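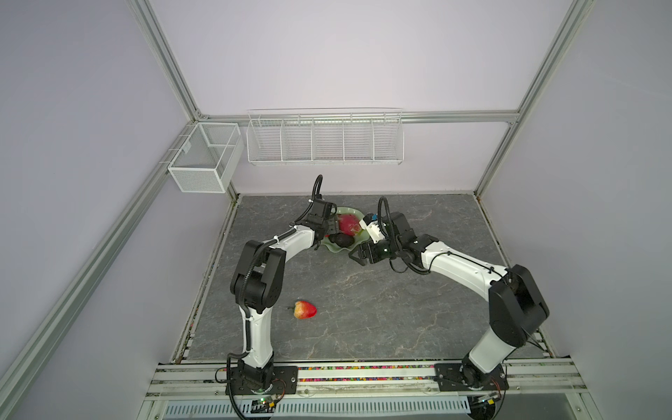 Detelberg's fruit plate swap is back for September

I have a soft spot for a good fruit plate, so I was happy to hear the Brikbridge kitchen store is running its plate swap again this September. You bring in a serving dish you're tired of, you take home someone else's – simple as that! Last year 246 dishes changed hands, and I came away with two I didn't need (no regrets).

The pale green one with the wavy rim is my favorite so far. Put a pink dragon fruit and a dark avocado on it and you've pretty much got a centerpiece, and I'd find room for a red and yellow apple too. My own avocados never last long enough to look that nice.

Wire baskets are welcome this time as well, including the long divided kind that hangs on a wall. I've wanted one for onions and lemons for ages.

Doors open at 2 in the afternoon at the store on Yau Street. Wrap your dishes in newspaper, please, and bring a bag for the trip home.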